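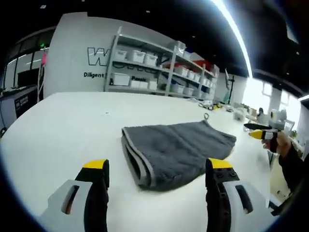
Small Club, Long Bus Ride

I've followed Flernia's handball team for 11 seasons now, and I still can't explain the place to my friends in the city. The gym seats 552 if everybody breathes in. The popcorn machine trips the lights. And in May, when they play Surdu for the valley cup, you won't find a parking spot within a mile!

This year I rode down on the team bus, squeezed in next to the ball bags (bring a pillow, trust me), and asked anyone awake whether the club could stay up another season.
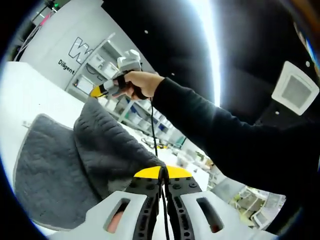
Henrike Fröhlich thought it could, as long as the back line quit giving the ball away in the last ten minutes. Fair enough. They lost two games that way before the winter break, and I yelled myself hoarse at both.

The cup match was a wild one, goals flying in from everywhere, and Flernia finally pulled it out 41 to 38. I hugged a total stranger.

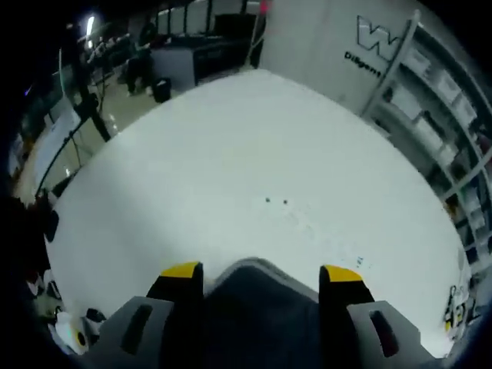

One fan in the row behind me grumbled that Surdu would've won with their regular goalie. Maybe so! I bought him a popcorn anyway, and we argued about it all the way out to the parking lot.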